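We use cookies to remember your settings and count visits. By continuing to read you accept this. Manage preferences | Accept

Speaker notes: House rules for a two-arm bench
Firouzeh Ebrahimi, Prateo
Wed 14 September, afternoon session

Start without the title slide. Say who I am, say I run the bench work at Prateo and that I wrote the first version of these rules after we had been without any for far too long.

The rules fit on one sheet of paper. The first version had 40 rules and people stopped reading on the first page. Daichi Hirose cut it down with me over two afternoons. I'll go through the ones that people argue with. The rest are in the handout.

Point to make early: these are house rules. They sit under the risk assessment and whatever standards apply to your cell. If a house rule and the risk assessment disagree, the risk assessment wins and you fix the house rule the same day.

Rule 1. Treat a lit arm as a live arm.
If there is power to the arm, keep your hands out of its reach unless the written procedure says they can be there. It doesn't matter that it has been still for ten minutes. A paused program and a finished program look the same from the outside. Ask the room how many have reached in to straighten a part. Wait for the hands.

Rule 2. Fix the layout before you start.
Write down where each object goes and use something on the table you can line it up with. A printed mat is fine for this. Tape is fine. "In the middle" is no good, because Chih-ming's middle and mine are a hand's width apart. Same objects, same side of the table, for the whole session. If you want to change the layout, stop, change the sheet, then start again.

(Next three slides straight through. Leave each one up long enough for people in the back.)

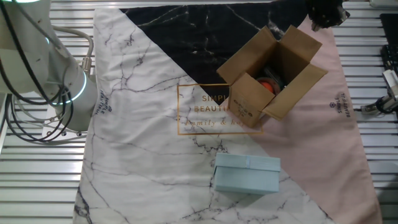
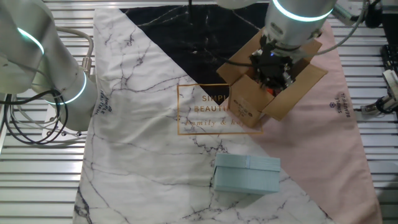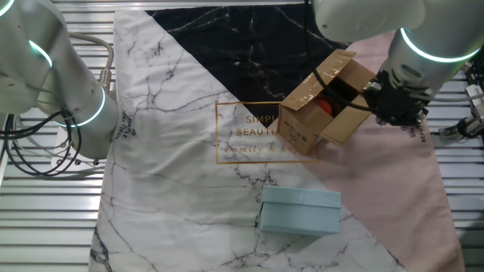 Rule 3. Cables get checked by the person who starts the run.
Move each arm slowly through its full range for that task and watch the cables the whole way. Look for pulling at a connector, rubbing on a joint, and anything that can drop into the work area. A loop that is fine at the home position can be too short or too long somewhere else. We had a rule that said "cables should be tidy" and it did nothing. Tidy is a matter of taste. Now the rule says slow move, eyes on the cable, sign the sheet.

Rule 4. Open containers have a way in and a way out.
For cardboard boxes, write down the entry height and the exit height. Go straight down, come straight up, and clear the flaps before any sideways move. Most of our bad contacts were on the way out – people plan the reach and forget the retreat. Check the flaps at the start of every run. Cardboard gets soft at the folds and a flap that stood up in the morning may lean by lunch.

Rule 5. One arm in the shared area at a time.
Mark the shared area on the layout sheet. The second arm waits outside it until the first has left. Yes, this costs time. If the task needs both arms in there together, that's a separate procedure with a second person to sign it. Parisa Soltani signs ours.

Rule 6. Log the failures in the same place as the good runs.
In the last period we logged 162 runs. I can only tell you what went wrong in them because they are all in one file. When failures had their own form, people skipped the form.

Likely question: who enforces it? Answer: whoever is at the stop button. They can end a run without giving a reason, and I don't ask for one until the next day.

If short of time, drop Rule 6 and point to the handout. Revised sheet comes out in October.

Comments (3)

Tahmineh Zamani
We use nearly the same rule on shared areas at Zanovell. I would add that the waiting position needs to be on the sheet as well. Ours was only in the program, and it got edited.

D. Hirose
Good point, will put it in for October.

benchrat
Is the handout posted anywhere? The link in the program goes to last year's.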